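The Long File

Thibault Guillot keeps the claim in four binders, and the fourth is mostly envelopes. The postmarks matter, he says, because twice the other side has argued that a notice arrived late, and twice a postmark has settled the question.

The case concerns the Somport depot fire, which burned for two nights in January and killed 11 night-shift loaders who had been locked in behind a roll-down gate. Guillot's brother was one of them. The criminal case against the depot's operator, Grurkon, ended in a plea to a storage violation. The fine was 400 in the local currency for each day the violation was found to have lasted. No manager was charged over the gate.

What remains is a civil action for wrongful death, filed in the district court at Uvidton and now in its ninth year. Of the families who joined at the start, most settled in the second year on terms that barred them from speaking about the fire. Guillot did not sign. Under the court's rules a single plaintiff can carry the action forward, but he also inherits its costs, including the filing fees for every motion he opposes. 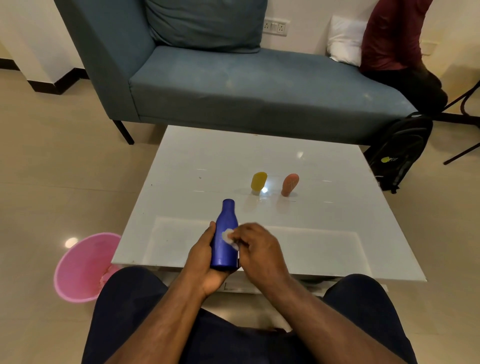

There have been many of those. The docket sheet lists 93 entries, and more than half are requests by the defense to extend a deadline. The reasons vary. A lawyer left the firm. A translation of the lease was incomplete. An expert on fire doors was unavailable until spring, and by spring had retired. Each request was modest when taken alone, and the court granted nearly all of them.

Heike Kleinschmidt, who took over as Guillot's lawyer in the fourth year, does not regard the pattern as improper. The rules allow a judge to extend time for good cause, and the phrase is not defined. A refusal can be appealed, while a grant usually can't. A judge with a full calendar therefore has little reason to refuse. Her objection is to the structure. "Delay costs the company a monthly bill," she says. "It costs the plaintiff witnesses."

The point can be checked against the file. Six former employees gave statements to the police in the week after the fire. Two have since died. One moved abroad and has not answered letters. Another now says he cannot remember who held the key to the gate, although his signed statement names a shift supervisor. The statement itself may not be admissible if he is available to testify and simply does not recall. Kleinschmidt has filed a motion to admit it as a recorded recollection, and the defense has asked for more time to respond.

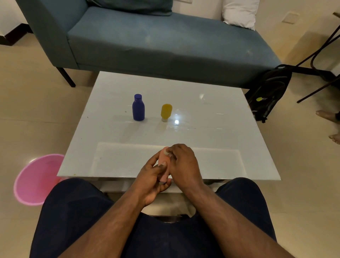

A small pink bottle in hand over a white glass-topped table.

The key has become the center of the case. Grurkon's position is that the gate was locked by a contractor, Mostyn, which supplied overnight security and has since been dissolved. If the court accepts this, liability may pass to a company with no assets and an insurance policy that lapsed before the fire. Guillot's position is that the contractor acted on written orders from the depot office.

He has one such order. It is a photocopy, undated, with a hole punched through part of the signature. It directs guards to keep the gate "secured at all times during loading" and to report exceptions to the office. The original should have been among the 368 pages Grurkon produced in discovery. It was not, and the company's records manager testified that older paper was destroyed on a normal schedule. The schedule was also requested. It was produced 14 months later — with the relevant years missing.

Kleinschmidt asked for an adverse inference, an instruction that would let the court assume the missing records were unfavorable. The judge reserved the question for trial. No trial date has been set.
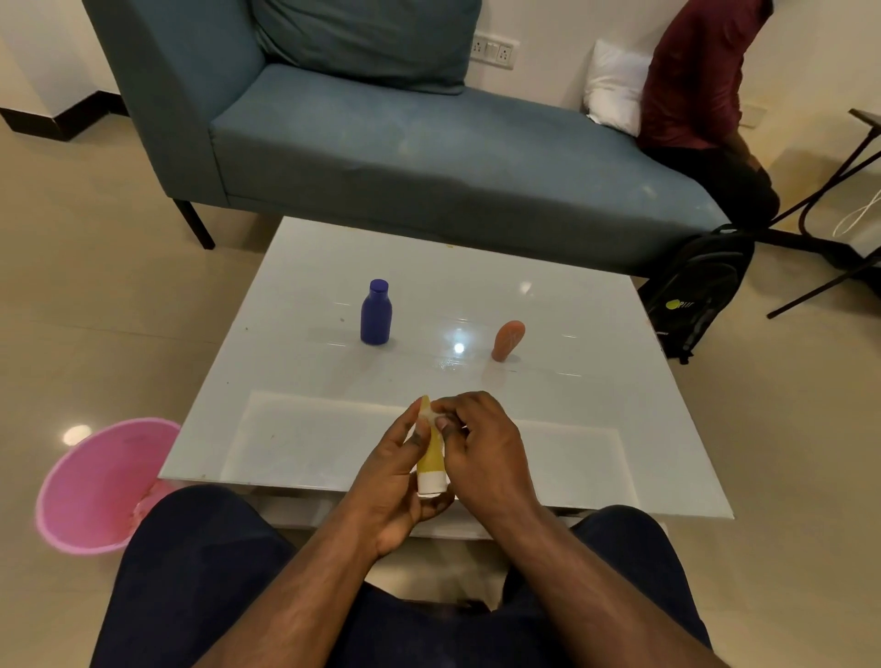
What the Inquiry Left Out

A public inquiry did report on the fire. It heard evidence for three weeks and published a volume of 200 pages, most of them devoted to wiring, the storage of solvents and the response of the fire service. The gate takes up a page and a half. The inquiry found that it was locked, that it could not be opened from inside, and that this contributed to the deaths. It made no finding on who had ordered it locked, a matter it considered to be outside its terms.

Those terms were drafted before the bodies had been identified. Guillot wrote to ask that they be widened and received a printed card in reply, which is in the first binder. He wrote again after the report appeared. The second reply said the inquiry had closed and no longer had staff who could answer questions about it.

The report did have one practical effect. Depots above a certain floor area must now fit gates with an inside release, and inspectors may enter at night without notice. Kleinschmidt has asked for the inspection records for the Somport site, which reopened under a new lease. Her request is pending.

Guillot still attends every hearing, including the short ones held only to set the next date. He takes the early bus to Uvidton, sits in the second row and writes down the time at which the case is called. At the most recent hearing it was called at 11:40 and adjourned at 11:46. The entry is in the fourth binder, behind the last envelope.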